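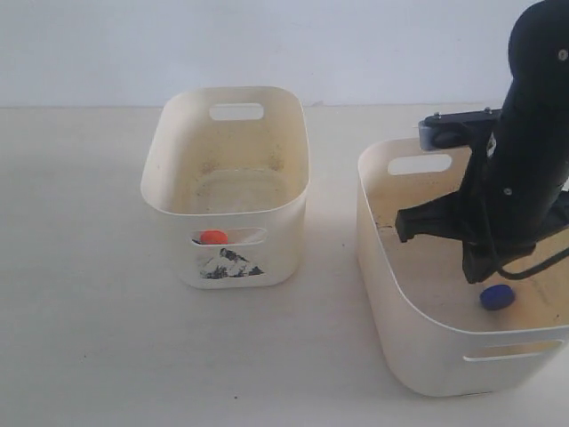
As duas caixas creme, com uma bolinha em cada.

Oi, gente!

Em 6/20/18, alguém da lista Larkham escreveu:
> Alguém sabe tirar mancha amarelada de caixa organizadora de plástico?
> Já esfreguei com detergente e nada. Vale insistir ou compro outras?

Eu insistiria, viu! As minhas são essas com alça vazada, a da esquerda com a montanha impressa na frente, e estão pedindo um banho desde março — a da esquerda tem umas manchinhas amarelo-acastanhadas e pontinhos escuros por dentro, a outra ficou meio bege no fundo. Costumo fazer uma pasta de bicarbonato com água, deixo 10 minutos e passo esponja macia (na montanha nem encosto, morro de medo de apagar o desenho!).

Comprei na Follatby, paguei 24 reais cada, e acho que ainda têm. Se for comprar, leve duas iguais — aqui uso para separar brinquedo miúdo, a bolinha laranja-avermelhada numa e a azul-escura na outra, e o resto vai entrando conforme aparece pela casa.

Se a pasta der certo no seu plástico, conta aqui depois?

Beijos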